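Merrick Interiors: Frequently Asked Questions

Last updated October 12, 2023

What kind of work do you take on?
Mostly whole apartments and older houses, plus the occasional single room. We handle layout, built-ins, lighting, finishes and furniture. We don't do commercial kitchens or retail fit-outs.

Who will I be dealing with?
Declan Pomare leads the design work and attends the first visit. Mereana Faulkner runs the schedule, the orders and the invoices. Once drawings are approved, most of your emails will come from Mereana.

Where do you work?
Stitham and the towns nearby. For projects farther out we charge travel time at the hourly rate, quoted before you commit.

How much is the first visit?
The fee is $600. It covers two hours at your home and a written summary within 7 business days. If you hire us for full design, the fee comes off your first invoice.

Do I need to clear the place out before you come?
No. Leave things the way you normally have them. It helps to have any floor plans, past permits and co-op or condo rules on the table.

How long does an apartment take?
Design usually runs 11 weeks from signed agreement to final drawings. Construction depends on the contractor and the building. Custom upholstery is often the last thing to arrive.

Can you work around furniture I already own?
Yes, and most clients keep something. We measure each piece, note its condition and draw it into the plan. If a piece won't fit through the new door openings, we'll tell you at the drawing stage.

Do you work in historic houses?
Yes. The oldest one we have worked on is the Vultmont house, parts of which date to 1697. In a house like that we try to leave original plaster, paneling and floorboards alone. Any change to a listed exterior has to go through the town, and that can add months.

Do you remove walls?
We can design for it. A structural engineer has to sign off on anything load-bearing, and you hire the engineer directly. We can give you names.

Do you mark up furniture?
We buy at trade price and add a flat percentage, which is written in your agreement. You'll see the trade price on each order form. If you'd like to buy a piece on your own, that's fine, but we won't handle delivery or returns for it.

What is Zetby?
Zetby is the online folder where we post drawings, samples and order forms. You'll get a login after you sign. Approvals need to be made there. We can't order from a text message.

Can you help with entryways and storage?
Yes. Small halls are a common request. We look at how many people use the door, what they carry in and where coats end up. Open racks, closets and wall hooks are all options, depending on depth.

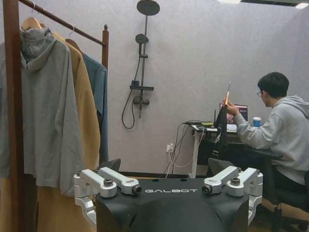

Coats and jackets on a wooden rack, against a pale textured wall.

What if I change my mind after approving something?
Tell Mereana right away. Stock items can often be returned for a restocking fee. Custom pieces can't be canceled once the workshop has started.

Do you photograph finished projects?
Only with written permission. We leave out names and addresses.

How do I book?
Use the contact form and include your address, a rough budget and when you hope to start. We reply within two business days.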